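1/ Okay friends, so many of you asked about the warm spinach and white bean dip from the Midlow potluck that I'm just going to put the whole thing here, one step per post. Grab a coffee, I do go on a bit!

2/ A little background first. I got the idea from Wenjie Meng, who used to bring a cold version to every summer get-together. In July it's perfect. In December I want something that bubbles, so I started baking mine, and now my family won't let me show up without it.

3/ What you need: two cans of white beans, a big bag of frozen spinach, 8 ounces of cream cheese, a lemon, three cloves of garlic, a good handful of Parmesan, and a little olive oil. Salt and pepper too, of course. I've tried it with fresh spinach and it's lovely, but you'll be washing leaves all afternoon.

4/ Thaw the spinach and squeeze it. Then squeeze it again! I mean really wring it out over the sink, a fistful at a time. My first try at this dip was soup, and we ate it with spoons and were very polite to each other.

5/ Drain the beans, and mash half of them with a fork. Leave the rest whole. If you have a food processor you can use it for the mashed half - I usually can't face washing mine.

6/ Warm the garlic in the olive oil over low heat until your kitchen smells wonderful, then stir in the cream cheese, the mashed beans, and the juice of half the lemon. Taste it now. It will want more salt than you think.
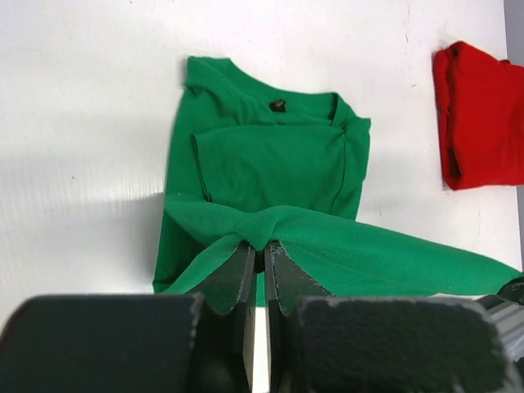
7/ Fold in the spinach and the whole beans, scrape it all into a small baking dish, and put the Parmesan on top. Bake at 375 for 25 minutes, or until the edges are brown and bubbling.

8/ For dipping, I like toasted baguette and thick slices of cucumber. Tin-yau Shek swears by plain salted potato chips, and I have to say I went back for more of those than I planned to.

9/ Leftovers keep for three days in the fridge and are so good on a baked potato. If you make it this week, please tell me how you liked it - and whether you used the other half of the lemon, since mine is always still sitting on the counter the next morning.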